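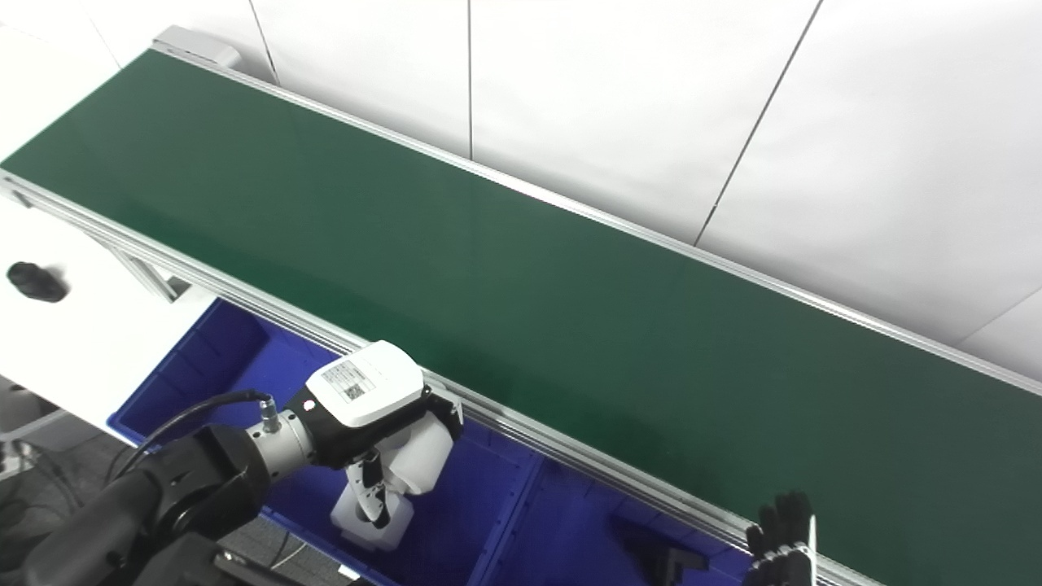 ¿Para qué sirve este informe si el dinero ya está casi gastado?
Para que sepáis en qué se ha ido, qué funciona ya en el taller y qué vamos a hacer con lo que queda de la ayuda antes del verano.

Proyecto Vellamau, informe de avance
Taller compartido Brandik
A la atención de Volodymyr Stelmakh, fondo Akbari
Lunes 6 de mayo

Hola, Volodymyr:

Te escribo con muchas ganas, porque han sido unas semanas estupendas. Cuando os presentamos el proyecto en noviembre teníamos un dibujo, un presupuesto y bastante fe. Ahora tenemos una célula de clasificación montada de verdad en el taller, con su cinta transportadora, su cajón azul debajo y un brazo con pinza que trabaja a su lado. Todavía le queda, pero ya se puede venir a verla (¡y os animamos a venir!).

La cinta

Era la parte que más nos preocupaba y ha salido muy bien. Los perfiles de aluminio de los dos lados quedaron escuadrados al segundo intento; en el primero nos fiamos del suelo, y el suelo de Brandik no es de fiar. La banda verde se centraba mal y se iba hacia un lado en cuanto llevaba un rato girando. Lo arreglamos tensando por un extremo y rehaciendo los soportes del rodillo, que habíamos cortado un pelín cortos. Desde entonces la hemos tenido en marcha tardes enteras sin tocarla.

El acabado mate de la banda nos ha venido de maravilla para la cámara. Con la muestra brillante que probamos antes, cada lámpara del techo aparecía como si fuera una pieza. La pared de paneles blancos del fondo también ayuda, hay luz por todas partes y casi no se forman sombras encima de la banda.

El brazo y la pinza

Los dedos claros, con su tira negra por dentro, son los definitivos. Se abren lo bastante para las piezas grandes del lote y cierran con suavidad sobre las pequeñas. El cable que va a la muñeca sigue pasando por fuera, por encima de la junta plateada. Queremos guiarlo mejor, porque en los giros muy cerrados tira un poco del conector, y es un arreglo que no cuesta casi nada.

En la última prueba seria pasamos 100 piezas mezcladas (tapas, casquillos, escuadras, lo que había en las cajas de restos). El brazo cogió a la primera casi 90, y con las demás aprendimos muchísimo: las que fallan son sobre todo las planas, que la pinza empuja en vez de levantar. Lesia Chornovol ha reescrito esa parte del programa para que baje un poco más despacio y entre de lado. Lo que hemos visto hasta ahora promete mucho, aunque todavía no hemos repetido la prueba completa y prefiero no adelantar resultados.

El cajón de recogida

Empezamos con cubos sueltos y era un desastre, se movían con cualquier golpe. El cajón azul con compartimentos ha resuelto el asunto. Cabe justo bajo la cinta y se saca tirando. Nos falta un tope para que quede siempre en el mismo sitio, porque con un par de centímetros de diferencia el brazo suelta las piezas en el compartimento vecino. Tenemos el tope dibujado.

El programa

Trido, que es como llamamos al programa de control, ya reconoce 11 tipos de pieza. El objetivo de esta fase eran seis, así que aquí vamos sobrados y contentísimos. La parte floja es el arranque: hay que lanzar tres procesos en orden, y si uno se adelanta toca empezar otra vez. Lesia quiere dejarlo en un solo botón.

Gastos

La ayuda ha ido a perfiles, motor de la cinta, pinza y fuente de alimentación. El motor costó menos de lo previsto y la pinza, más; una cosa ha compensado la otra. Os mando las facturas aparte, ordenadas por fecha. Queda una cantidad pequeña que nos gustaría dedicar a recoger los cables del suelo en canaletas y a una seta de emergencia mejor situada, que ahora obliga a dar la vuelta a la mesa. Si os parece bien este cambio de partida, nos basta con un correo.

Lo que viene

Guiar el cable de la muñeca y fijar el cajón.
Repetir la prueba con las mismas piezas y el programa nuevo.
Colocar las canaletas y la seta.
Escribir la guía de montaje para que otro taller pueda copiarla entera, con los planos de los soportes ya corregidos.

Gracias por la confianza y por la paciencia con las fechas. Un abrazo de todo el equipo de Vellamau.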